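Wasseraufnahme und Trocknungsverhalten von Frottiergewebe nach wiederholter Haushaltswäsche
Projektbericht im Modul Textilprüfung
Vorgelegt von Oranuch Wannasri
Stand: 2022-04-03

1. Aufgabenstellung

Frottierwaren werden häufig mit Weichspüler gewaschen. In der Praxis wird dem Weichspüler eine Verringerung der Saugfähigkeit zugeschrieben. Im Projekt sollte geprüft werden, ob sich dieser Effekt bei einer handelsüblichen Baumwollqualität nach einer begrenzten Zahl von Wäschen nachweisen lässt und ob sich die Trocknungszeit dabei verändert. Die Arbeit schließt an den Laborversuch Nokum aus dem vorangegangenen Semester an, in dem ausschließlich Flachgewebe untersucht wurden.

2. Material

Verwendet wurde Walkfrottier aus reiner Baumwolle des Herstellers Menex mit einem Flächengewicht von 537 g/m². Die Ware stammt aus einer Charge. Aus den Tüchern wurden je Waschgruppe neun Proben mit einer Kantenlänge von 10 cm zugeschnitten und an den Rändern mit Überwendlingsstich gesichert. Bordüren und Webkanten wurden ausgespart, weil dort die Schlingen fehlen. Als Weichspüler diente das Produkt Soomro in der vom Hersteller angegebenen Dosierung.

3. Durchführung

Die Gruppe A wurde ohne, die Gruppe B mit Weichspüler gewaschen, jeweils 28 Zyklen bei 60 °C. Die Wäschen fanden im Februar statt. Getrocknet wurde hängend im Klimaraum. Auf den Trommeltrockner wurde verzichtet, da er die Schlingen aufrichtet und damit eine zweite Einflussgröße eingebracht hätte.

Die Wasseraufnahme wurde gravimetrisch bestimmt. Die Proben wurden klimatisiert, gewogen, waagerecht auf die Wasseroberfläche gelegt und nach vollständigem Untersinken, spätestens nach 60 s, entnommen. Nach dem Abtropfen an einer Ecke erfolgte die zweite Wägung. Zusätzlich wurde die Sinkzeit notiert. Für die Trocknung wurde die Masse in festen Abständen erfasst, bis sie sich zwischen zwei Wägungen nicht mehr messbar änderte.

4. Ergebnisse

Im Anlieferungszustand sanken die Proben nur langsam ein. Ursache ist vermutlich die Ausrüstung ab Werk, die beim Zuschnitt als glatter Griff auffiel. Ab der dritten Wäsche nahm die Sinkzeit in beiden Gruppen deutlich ab. In Gruppe A blieb sie danach auf niedrigem Niveau, in Gruppe B stieg sie wieder an.

Die aufgenommene Wassermenge lag bei Gruppe B am Ende der Versuchsreihe im Mittel 6 % unter der von Gruppe A. Der Unterschied ist kleiner als erwartet. Bei der Sinkzeit ist der Abstand wesentlich deutlicher: Weichspüler verzögert demnach vor allem die Benetzung und vermindert das Aufnahmevermögen nur in geringem Umfang. Ein Unterschied in der Trocknungszeit ließ sich innerhalb der Streuung nicht belegen.

5. Diskussion

Die Schlingen bestimmen die zugängliche Oberfläche. Werden sie flachgedrückt, schließen sich die Zwischenräume und das Wasser dringt langsamer ein. Die Proben wurden deshalb liegend und ohne Auflast gelagert. Nicht erfasst wurde der Einfluss der Wasserhärte, obwohl Kalkablagerungen den Griff ebenfalls verändern.
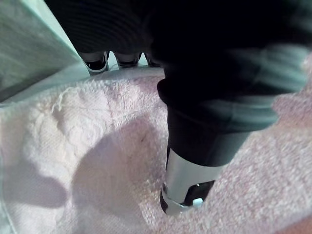
Renetthorpe wandte in der Zwischenbesprechung ein, die Abtropfzeit sei nicht fest vorgegeben worden, und ein Teil der Streuung bei der Wasseraufnahme gehe vermutlich darauf zurück. Der Einwand ist berechtigt. In den ersten beiden Messreihen wurde nach Augenmaß abgetropft, erst danach mit Stoppuhr. Die betreffenden Werte sind im Anhang gekennzeichnet und gehen in die Mittelwerte nicht ein.

6. Offene Punkte

Für eine Fortsetzung wären Zwirnfrottier und ein Mischgewebe mit Polyesteranteil zu prüfen. Die Sinkzeit sollte dabei per Video ausgewertet werden, da das Ende des Einsinkens von Hand nur ungenau abzulesen war. Die Rohdaten liegen als Tabelle im Anhang B.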